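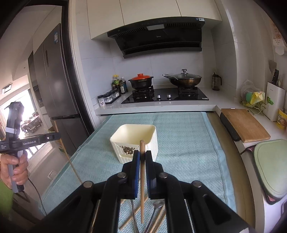
Gripper notebook – kitchen sessions
February 15, 2022
Entry by Carter Turcotte, with grumbling from Itziar

Fault: left jaw lets go late

Short version for anyone skimming: the handheld's left jaw sticks for a moment when you release, and the chopstick goes wherever it likes. Mostly the floor. Saturnino has asked me to stop calling this "spontaneous placement" in the log.

Task was the usual sorting one. Chopsticks and cutlery on the blue towel, pick one up, stand it upright in the jaws, carry it over, let go. Picking up was fine all morning. The jaws will hold a single wooden chopstick upright by its sides with a thin gap left between the blue pads, and I was feeling pretty good about the new pads until I had to let go of something.

What happened, in order:

First bad release was on a chopstick. Trigger fully out, right jaw opened, left jaw stayed put for a beat and then caught up in a hurry. Chopstick flicked sideways and hit the tiles. I blamed my wrist.

Second one, same thing, with Itziar operating. She blamed my wrist too, which took some nerve.

Third was the spoon. A spoon makes a lot more noise on a kitchen floor than you'd expect, and Chantal came in from the next room to see what we'd broken. At that point we stopped and wrote it down as a fault like adults.

The counter says 3,272 open-close cycles on this unit. The last time anyone had the jaws apart it was at 670, according to the sticker inside the lid of the case, in Jocelyn's handwriting. There was supposed to be a check in between. I can't find any sign of it and I have a bad feeling it was on my list.

Things we tried

Swapped to the spare handheld for 20 releases, same chopsticks, same towel. No hang-ups. So it's the unit and my wrist is cleared. Itziar has been informed.

Wiped the blue pads with a damp cloth and let them dry. No change. I had hoped it was just something tacky on the left pad, this being a kitchen.

Backed the left pivot bolt off a quarter turn. Better straight away, but now the arm has side play you can feel with a finger, and the tip wanders when you close on anything thin. Put it back where it was.

Pulled the left arm off. The bushing is worn oval and there's a grey paste in it that used to be grease and bushing. Right side looks nearly new. My guess is that we all squeeze a bit off-axis, the left side takes the load, and it has been getting worse for weeks while we called the results "operator variation". I went back through the Nosance session notes and marked 22 releases as suspect. Saturnino can decide whether they stay in the set. I would bin them, but I'm not the one who has to explain the gap to Zestarville.

Safety note, small but real

The knife block stays on that counter and the left jaw flicks things hard enough to clear the towel. Chopsticks and spoons only until this is fixed, please. No forks, no knives, and I don't care how good the grasp looks. Also keep the stove off during sessions. A chopstick across a lit burner is not a form I want to fill in.

To do

New bushings, both sides, even though the right one is fine. Stakaletti had them last time, part number is in the back of this book under a coffee ring.

Put the cycle check on the wall instead of on my list.

Jocelyn wants a slow-release test at the start of each session – ten opens on nothing, ten on a chopstick, watch both jaws. Agreed.

Unit is tagged out and in the drawer with its left arm in a sandwich bag. Don't lose the washer. It's the thin one and there isn't a spare.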